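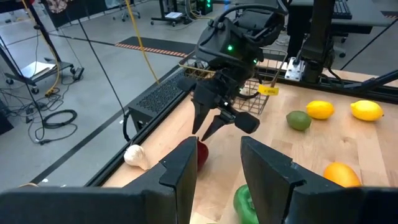

Setting Up Time-of-Day Lighting in a Commont Scene

Applies to: Commont Editor, desktop and headset projects
Level: Introductory
Prepared by: Selamawit Sisay, Documentation, with technical review by Fiifi Sulemana

Purpose of this guide

This guide explains how to add a moving sun, a matching ambient light and a set of reflection captures to an existing Commont scene, so that the lighting changes correctly from early morning to night. It is intended for environment artists and technical designers who already know how to open a project, place objects and save a level. No scripting is required until the final section, which is optional.

The procedure was written for outdoor scenes. Interiors with large windows can use the same settings, but they need additional reflection captures, which are covered in Step 5.

Before you begin

Make a copy of your project. Several of the steps below replace existing light objects, and the editor does not keep the previous values once the level has been saved and closed.

Confirm that the Prenex lighting module is enabled. Open Project Settings, select Modules, and look for Prenex in the list. If the box beside it is empty, select it and restart the editor. Projects created from the Blank template have the module turned off by default.

You will also need a level with its terrain and main buildings in place. Final textures are not necessary. It is often easier to judge the light on plain gray surfaces, and the sample level used in this guide, Gourlay Harbor, is supplied in that state.

Step 1. Remove the existing lights

Open the Outliner and filter by type: Light. Delete every directional light and every sky light in the level. Leave point lights and spot lights alone; these are lamps and fixtures and will be dealt with later.

If the viewport does not turn black after this, a light is probably stored in a sublevel. Load each sublevel in turn and repeat the filter. A second directional light is the most common cause of doubled shadows, and it is difficult to find once the new system is running.

Step 2. Place the Day Cycle object

From the Add menu, choose Environment, then Day Cycle. Place the object anywhere in the level. Its position has no effect on the result, although most teams keep it near the world origin so that it can be found again.

The Day Cycle object contains three parts: a sun, a moon and an ambient source. They appear as children in the Outliner and should not be moved or renamed individually. The sun and moon are rotated by the parent object, and any manual rotation will be overwritten the next time the level is played.

Set Start Time to 10:00 a.m. for the moment. Mid-morning light shows both lit and shaded surfaces clearly and is a sensible setting to work with while the other values are adjusted.

Step 3. Set the north direction and latitude

The sun's path depends on two values, North Offset and Latitude. North Offset is given in degrees and turns the whole path around the vertical axis. Use it to line up the sky with the map of your level. In Gourlay Harbor the main street runs east to west, and the offset is set to 85 so that the evening sun falls along its length.

Latitude controls how high the sun climbs. Low values give a noon sun almost directly overhead with short shadows. Higher values produce a lower sun and longer shadows throughout the day. If your scene is based on a real place, enter its true latitude first and make artistic changes afterward.

The Month setting works together with Latitude. A scene set to August in the northern hemisphere will have long evenings. Changing the month after the reflection captures have been built will make them inaccurate, so settle on a value before going further.

Step 4. Adjust the length of the day

Day Length sets how many real minutes pass during one full cycle. The default is 1440, which matches real time. For most training and walkthrough projects this is too slow for the change in light to be noticed, and a much shorter cycle is used.

While you are testing, enter 8. The sun will cross the sky quickly enough to reveal problems such as flickering shadow edges or a sudden jump in brightness at dusk. Restore the intended value when you have finished.

Headset projects require some care here. Fast-moving shadows over a large area of the view may cause discomfort. Mandla Du Plessis, who reviews headset projects for the Commont support team, advises against any cycle shorter than 30 minutes in a released build where the user can stand still and look at open ground.

Step 5. Add reflection captures

Reflection captures record the surroundings at a single point and apply them to nearby shiny surfaces. Without them, windows and water continue to show a daytime sky after dark.

Place one capture in each open area, at about head height. Place another in any courtyard, covered walkway or room that can be entered. Select all of the captures and set Update Mode to Timed. In this mode they are refreshed at intervals during the cycle, one at a time, so that the cost is spread over many frames.

Avoid overlapping more than two captures. Where several overlap, the editor blends them, and the result on curved surfaces such as car bodies can look cloudy.

In the Gourlay Harbor level, a full refresh of all captures took 1380 milliseconds on our test workstation when Update Mode was set to Immediate. This produces a visible pause. Immediate should be used only for still renders.

Step 6. Link lamps and fixtures

Select the point lights and spot lights that should come on at night. In the Details panel, set Control to Day Cycle and enter an on time and an off time. Streetlights in the sample level come on at 6:45 p.m.

Enter a value for Random Delay as well. A small delay prevents every lamp in the level from switching on in the same frame, which looks artificial and can cause a brief drop in frame rate.

Step 7. Optional: respond to the time in a script

The Day Cycle object sends an event at each full hour. To use it, open the event graph of any object, add a listener and choose On Hour Changed. The event carries the hour as a whole number from 0 to 23.

Typical uses include closing shop doors, changing background sound and replacing daytime crowds with a smaller evening group. Projects that use the Grinis audio plug-in can connect the event directly to an ambience track without a separate script.

Troubleshooting

The scene is too dark at noon. Check that Exposure is set to Automatic, and that an older post-process volume is not forcing a fixed value.

Shadows move in steps. Raise the Sun Update Rate. If the frame rate falls as a result, reduce Shadow Distance before lowering the rate again.

The night sky is orange. The ambient source is still using a fixed color. Select the Day Cycle object and choose Reset Ambient.

Windows show the wrong sky. The captures are set to Static. Return to Step 5.

Further help

Questions about this procedure may be sent to the documentation team through the Support page. Please include the editor version, the Day Cycle settings and a copy of the log file. Corrections to this guide are handled by Nesrin Eren.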